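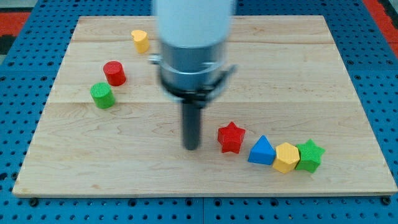
Handout 4: Wood moves, and what we do about it

Okay, so last time we got as far as grain direction and then ran out of time in the middle of me ranting about quarter-sawn oak. I'm going to pick up from there. If you missed it, borrow somebody's notes for the part on growth rings, because you'll want that drawing next to you for most of this.

The one idea to hang on to this week: wood takes on water from the air and gives it back, all year, for as long as it exists. A table in a two-hundred-year-old farmhouse is still doing it. When it takes on water it swells, when it dries it shrinks, and it does this almost entirely **across** the grain. Along the length you can pretty much ignore it (I do, unless I'm building something silly long).

## Tangential and radial

Two words you need for the quiz.

- **Radial** movement goes from the center of the tree out toward the bark.
- **Tangential** movement follows the curve of the rings.

Tangential is bigger, often nearly 2 times as big. So a flat-sawn board, where the wide face is mostly tangential, changes width more than a quarter-sawn board of the same size. It also explains cupping! The rings try to straighten out as the board dries, so the face that was nearer the bark goes hollow. Draw this once with your own hand and you'll remember it forever. I drew it on a napkin for my brother-in-law and he still brings it up.

## A worked number

Say you have a panel 500 mm wide, and your table in the back of the reader tells you the species moves 2 percent over the range of humidity you expect. That's 10 mm. Ten! Now picture that panel glued solid into a frame. Something has to give, and it's either the joint or the panel.

Try the same sum for a 200 mm drawer side and for a 1,000 mm tabletop at the same 2 percent (4 mm and 20 mm, so you can check yourselves). The percentage stays put and the real movement grows with the width. People lose points on this every year by using the length of the board, so please read the question twice.

## Gluing up a panel

Most of us can't buy one board as wide as a tabletop, so we edge-glue narrower ones. Long grain to long grain is a great joint and both sides want to move the same way, so the glue line has a pretty easy life. The things I care about, in no special order:

1. Let the stock sit in the room where you'll work on it before you mill it. A week is good, more is better.
2. Mill a bit, wait a day, mill the rest.
3. Lay the boards out and play with them until the look is right. Mark a big triangle across all of them in pencil so you can get back to that order.
4. Dry clamp first. If you need a lot of pressure to close a gap, go back to the plane.
5. Clamps on both faces, alternating.

On flipping every other board so the rings alternate: some books swear by it. Jaanus Priedītis, who taught me, never bothered, and picked the nicest faces every time. I've done both. With dry stock and decent attachment underneath I really can't see a difference, but you should know the argument exists, and I'll accept either view in the essay if you back it up.

## Letting it move

Frame and panel is the old answer and still a lovely one. The panel floats in a groove with no glue, maybe a dab at the middle of each end so it stays centered. For tabletops, use buttons, figure-eight fasteners, or slotted holes. Breadboard ends get glued at the center only, with the outer pegs in stretched holes.

Finish slows all of this down. It doesn't stop it. Coat both faces, please, including the one that goes against the wall.

## For next time

Read the Lapiņa chapter on joints that cross the grain, and skip the section on veneers for now. Find one piece of solid furniture at home and work out how its top is attached (get under there with a flashlight). Sketch it and bring the sketch. Messy is fine.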